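Chapter 3
Cabin Baggage and the Turnaround

Learning outcomes

After studying this chapter, the reader should be able to explain how carry-on items affect boarding time, describe the methods used to estimate cabin bag mass, and compare the main policies an airline may adopt for items brought into the cabin.

3.1 Introduction

The turnaround is the interval between an aircraft's arrival at the stand and its departure on the next sector. Fueling, catering, cleaning and baggage loading take place partly in parallel. Boarding usually falls at the end of the sequence, so a delay in boarding tends to become a delay in departure. The handling of carry-on items is one of the largest sources of variation in boarding time.

Two quantities are of interest. The first is aisle interference, the time during which a passenger stowing an item blocks those behind. The second is bin utilization, the share of overhead volume occupied when the doors close. The two are linked. As utilization rises, each remaining item takes longer to place, and aisle interference grows faster than the number of bags.

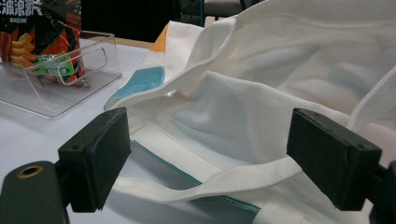
Airline rules generally divide carry-on items into a main cabin bag and a smaller personal item that fits under the seat in front. The main bag is limited by its outer dimensions and often by mass. The personal item is commonly limited by dimensions alone. Soft items deform under load, and a single measurement at the gate may not represent the space they occupy once stowed.

3.2 Case: Oveo at Burkcombe

Oveo operates a short-haul network from Burkcombe, including a daily service to Plilton. Its scheduled turnaround at the outstation is 28 minutes. In March the carrier reviewed 400 departures and assigned a delay code to each late one. Wael Saber, who led the review, separated gate-side causes (late checks, retagging of bags) from cabin-side causes (full bins, bags moved against the boarding flow). The Friday evening departures were treated as a separate group on account of their higher load factor.

The review used the Saarela method, in which boarding is divided into 3 phases and the passenger flow rate is recorded for each. The method is set out in Section 3.4. Readers unfamiliar with flow rates should first review the worked problems at the end of Chapter 2.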